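Como preparar uma sessão de demonstração com o conjunto de garras manuais Olis

Publicado em 22/11/18
14 comentários | 55 partilhas

O presente guia destina-se aos laboratórios, centros de formação e empresas que adquiriram ou tencionam avaliar o conjunto Olis, composto por duas garras manuais com fio, uma unidade de ligação e o programa de gravação correspondente. Descreve-se o procedimento adotado pelo Gabinete de Apoio Técnico da Katden para a montagem do posto, a calibração das garras e o registo de tarefas realizadas com as duas mãos. O texto foi redigido por Anqi Dong e revisto por Rüdiger Dreßler.

Antes de começar

Verifique o conteúdo da embalagem com a lista que acompanha a guia de remessa. Os dedos das garras são fornecidos já montados; os parafusos de reserva encontram-se no saco colado à tampa interior. Recomenda-se que o operador retire anéis, relógios e pulseiras e que trabalhe de manga curta ou arregaçada.

A mesa deve ser estável e ter espaço livre dos dois lados. Uma base de cor clara e uniforme facilita a distinção entre os objetos e a superfície. Sempre que existam janelas ou zonas de passagem atrás do posto, convém instalar cortinas opacas. Na avaliação que conduzimos, a maior parte das gravações rejeitadas devia-se a variações de luz ao final da tarde.

Ligação e calibração

1. Ligue cada garra à unidade Olis com o respetivo cabo. A porta da esquerda corresponde à mão esquerda; a troca não danifica o equipamento, mas inverte os canais na gravação.

2. Deixe folga suficiente nos cabos para que o operador alcance o extremo oposto da mesa sem esforço. O cabo deve sair pelo lado do antebraço correspondente e nunca atravessar a área de trabalho.

3. Inicie o programa e aguarde 21 segundos, com as garras pousadas e imóveis. Durante este intervalo é fixada a posição de repouso.

4. Abra e feche por completo cada garra, primeiro a esquerda e depois a direita. O programa apresenta a abertura máxima e a mínima. Se os valores das duas garras diferirem em mais de 2 milímetros, repita o passo anterior.

5. Guarde o perfil com o nome do operador. Os perfis não devem ser partilhados, dado que a força de preensão varia de pessoa para pessoa.

Escolha da tarefa

Para a primeira sessão, aconselha-se uma tarefa curta com objetos leves. Pendurar e retirar peças de um suporte vertical com braços é um bom ponto de partida: obriga a controlar a altura e a orientação da garra e permite que a segunda mão intervenha apenas quando necessário. As peças suspensas por fio exigem maior cuidado, visto que continuam a oscilar depois de a mão parar. 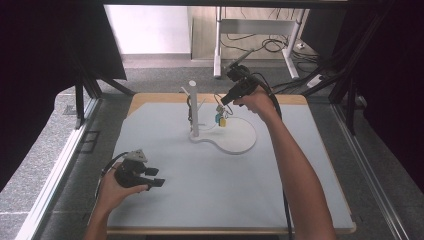

O operador deve executar o movimento a uma velocidade constante, sem pausas prolongadas a meio do percurso. A garra que não intervém mantém-se baixa e fora da trajetória da outra. Lingyun Cheng, que coordenou os ensaios, recomenda que se pratique a tarefa cinco vezes antes de iniciar o registo, e que se altere ligeiramente a posição do suporte entre gravações.

Cada gravação começa e termina com os dedos abertos. Se uma peça cair, interrompa, assinale a tentativa como incompleta e reponha o material. Não elimine estas tentativas: o módulo Zallano, incluído na licença, permite separá-las posteriormente e alguns clientes utilizam-nas para fins de comparação.

Resultados da avaliação

No decurso do mês de novembro foram registadas 189 tentativas por três operadores. Lanying Hou e Jade Bainbridge procederam à verificação dos ficheiros. As garras mantiveram a calibração durante sessões completas e o fecho dos dedos revelou-se suave. Como aspetos menos favoráveis, assinalam-se a rigidez dos cabos, que se faz sentir quando o braço está totalmente estendido, e a ausência de um botão de pausa no próprio punho. O manual fornecido é sucinto no que respeita à instalação em redes com restrições de acesso; nesses casos, deverá ser solicitado apoio ao fornecedor.

Arrumação e manutenção

Terminada a sessão, encerre o programa antes de desligar os cabos. Limpe os dedos das garras com um pano seco e enrole os cabos em voltas largas, sem os apertar contra o punho. As almofadas de contacto devem ser inspecionadas semanalmente e substituídas quando apresentem desgaste visível. Os pedidos de peças são dirigidos ao Gabinete de Apoio Técnico, com indicação do número de série gravado na unidade de ligação.

Artigos relacionados
Módulo Zallano: separar e etiquetar tentativas incompletas
Suportes Fu: dimensões e fixação à mesa
Condições de empréstimo do conjunto Olis para avaliação
Substituição das almofadas de contacto passo a passo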